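September, late, should be asleep

Long day in the lab, writing this before I forget which run was which. Arms behaved until lunch. Then the left one started drooping at the wrist again, same as before the break, and we lost an hour re-zeroing it. Rivera thinks it's the joint calibration file getting overwritten when someone logs in on the other account. I think it's me, I think I saved over it. Didn't say so. Will check the timestamps tomorow before anyone else is in.

Team count is down to four now that Lisach has switched to the drone section. Fine. More bench time for me but also more labeling, and the labeling is the worst part. We have 422 episodes cleaned and Stela Ardeleanu wants more than 1,550 before the Drovville demo. I did the math on the bus and then wished I hadn't. 9 a night per person doesn't get there. Stela says quality first, then says the number again in the same breath.

Afternoon was kitchen table setup. Corn to plate, one arm, other arm parked. Sounds like nothing. The corn is awful - it's round so it rolls if you close the fingers even slightly off center, and the tray has a rim, so you can't come in low from the side. I was on the left controller, kept coming in too steep. Rivera kept saying slower, slower, like I was parking his car.
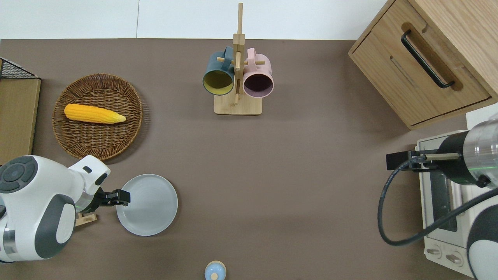 Kitchen table, left arm at the plate, corn still in the tray.

Tried moving the plate a little closer to the tray after a while. Better for the reach but then the elbow wants to swing wide and I get nervous about the mugs. Stela does not want the mug tree moved, she says the layout has to match the sheet for the whole batch or the batch is junk. OK. So plate back where it was, and I learned to tuck the elbow first and then go. Ugly but it works most of the time. Run 211 was the good one, straight in, up, over, down, no wobble. Actual applause from Rivera (one person clapping, very loud room).

Then of course the next three were garbage. Dropped it twice, third time I hit the stop button because I got scared of a noise which was the chair.

Things to fix
- calibration file!! copy it somewhere with my name on it
- tape marks for the plate, pencil rubs off
- ask Stela if failed grabs count if you recover in the same run. I've been tossing them, maybe shouldnt
- right arm cable, want a clip on it before we do the two-arm tasks

Willell kit forms are due too, the reimbursement ones. I still have the receipt for the grip pads somewhere, probably in the other coat.

Talked to Mom at dinner, tried to explain what I do all day. She asked if it can do dishes. Said we're on vegetables. She laughed so hard she had to put the phone down and then asked if I was eating any.

Also the report. Two pages on data collection, draft to Stela before the next meeting, I have a title and half a paragraph and the half paragraph is bad. Maybe start with the failed grabs, thats at least the part I know. Rivera is doing the policy section and has a plot already, with colors and everything, so now mine has to have a plot.

Lab at 7:30. Bring tape. Bring the hard drive, the big one. Hand is sore from the controller, thumb mostly. Bed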